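Drevonora Sorting Cell
Set-up and Service Guide, Section 6: Gripper Fingers and Belt Alignment
Revised 4/19/25

6.1 When to do this procedure

Inspect the fingers at the start of each week and after any collision stop. Replace them as a pair when the tips are torn, when residue does not come off with cleaning, or when the part counter on the service page reads 85 hours past the last change. Do not mix one new finger with one used finger.

Tools: 2.5 mm hex key, lint-free cloth, mild dish soap solution, Flanar feeler gauge set, finger pair (order code MU-323).

CAUTION: Put the arm in Service mode and lock the controller before reaching into the cell. Closing force stays on the fingers after a normal program stop.

6.2 Cleaning

1. Open the fingers fully from the service page, then lock the controller.
2. Wipe the inner faces from base to tip with a damp cloth. Do not use alcohol or solvent on the finger material.
3. Check both inner faces for yellowish residue. Repeat step 2 if any is left.
4. Let the fingers air dry before the next step.

Note: Gray scuffing on the outer surfaces is normal and does not affect grip.

6.3 Tip check

1. Remove the part from the fingers, if one is held.
2. Unlock the controller and select Close, Low Force.
3. Look along the seam between the tips. A thin line of light is acceptable. If the 0.5 mm gauge passes between the tips, go to 6.4.
4. Look for frayed or jagged edges at the points. Light fraying may stay in service if the tip check passes. Record it in the log and check again at the next inspection.
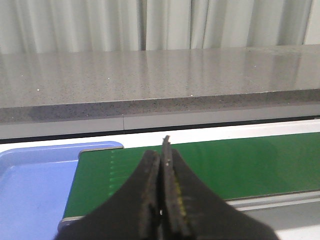 6.4 Replacing the fingers

1. Open the fingers fully and lock the controller.
2. Loosen the two screws at the base of each finger. The screws are captive.
3. Pull each finger straight off its mount. Do not pry against the Mulley adapter plate.
4. Seat the new fingers and tighten the screws by hand, then a quarter turn with the hex key.
5. Repeat 6.3.
6. Reset the part counter.

6.5 Checking the position over the belt

This check is required after every finger change. Keep the belt stopped.

1. Clear the belt and the tray next to it.
2. Close the fingers and call up point 38 (Belt Reference).
3. Jog down at 5 percent speed until the tips are just above the belt. Do not let them touch.
4. Compare the tip height with the value on the cell data sheet. Enter any difference as Tool Z Offset.
5. Raise the arm to the travel height of 105 mm.
6. Move to the tray point at the same speed and confirm that both fingers clear the tray rim, open and closed.

CAUTION: The fingers flare toward the base. Clearance at the tips does not mean clearance at the side rail.

If the offset changes by more than 2 mm after a finger change, the fingers are not fully seated. Return to 6.4, step 4. If the fault remains, check the adapter plate as described in Section 8 (Haddad mount) or Section 9 (all other mounts).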